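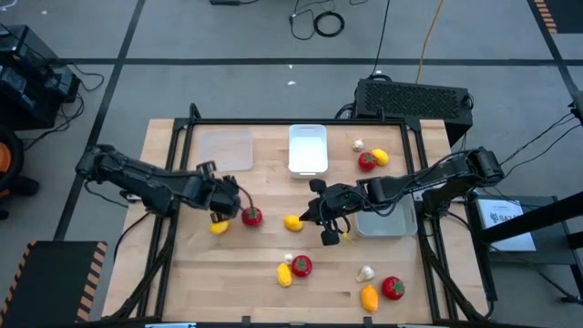
A reader in Stullville objects to the advice on oiling wooden tops given on this page last December: two coats of mineral oil went on, the surface stayed tacky for days, and a lemon left on it overnight still made a pale ring. The objection is fair. The earlier text gave no wiping time and said nothing about acids. The section below replaces it.

## Oiling a wooden work surface

Food-grade mineral oil does not dry. Whatever the wood has not taken up stays on top as a film, and the film collects dust and crumbs. Tackiness means too much oil was left on, or a blend containing wax was applied too thick.

1. Clear the surface and wash it with a damp cloth and a little dish soap. Rinse the cloth and wipe again.
2. Let the wood dry overnight. Oil applied over damp wood goes on patchy.
3. Sand lightly along the grain with 200 grit. If there are knife marks, start with 100.
4. Remove the dust with a barely damp cloth. Wait until the top is dry to the touch.
5. Spread a thin coat of oil with a lint-free rag. End grain takes more — go back over it.
6. Wait 20 minutes, then wipe off everything that will come off. Use a second rag when the first is full.
7. Repeat the next day.

A new top needs four or five coats in the first month. After that, oil when a drop of water no longer beads.

To fix a top that is already tacky, rub it down with a dry cotton cloth. If that fails, wash with warm water and dish soap, dry overnight, and start again at step 5.

Rags used with linseed or tung oil can heat up and catch fire when bunched together. Spread them flat outdoors to dry, or soak them in water and keep them in a closed metal can. Mineral oil rags do not carry this risk.

## Acid marks

Oil slows water but does not stop acid. Lemon juice, vinegar and cut tomato can lighten the wood or lift the oil. On maple the mark is faint; on walnut and cherry it shows.

- Wipe up juice at once with a wet cloth, then a dry one.
- Cut citrus on a separate board.
- For a fresh mark, wash, dry, and oil the spot. Most fade.
- For an old mark, sand at 200 and feather the edges out a hand's width. Oil the whole board or section, or the repair will show as a patch.

Do not use bleach on an acid mark. Never mix bleach with vinegar.

## Black stains

A black stain on oak usually comes from iron and water together: a wet can, a cast-iron pan, a scrap of steel wool. Oxalic acid cleaner removes it. Wear gloves and eye protection, follow the label, and rinse several times before the surface is used for food.

## Baskets, bowls and feet

Anything left standing on a wooden top keeps the wood under it from drying. Plastic with a flat base is the worst case, as water creeps under and stays.
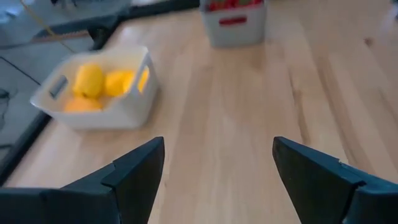

*White plastic basket on a pale wood top.*

Lift baskets and bowls when you wipe down, and dry the underside too. Stick-on felt pads hold water; use clear silicone bumpers. Check rubber feet on small appliances, as some leave a brown mark that sanding will not fully remove.

## Seams

Boards move across the grain as the air changes. A hairline gap in winter that closes by summer needs no repair. Do not fill it: the filler gets squeezed out or forces the joint wider. A gap that stays open all year should be cleaned out, glued and clamped.

Page revised 2024-07-10.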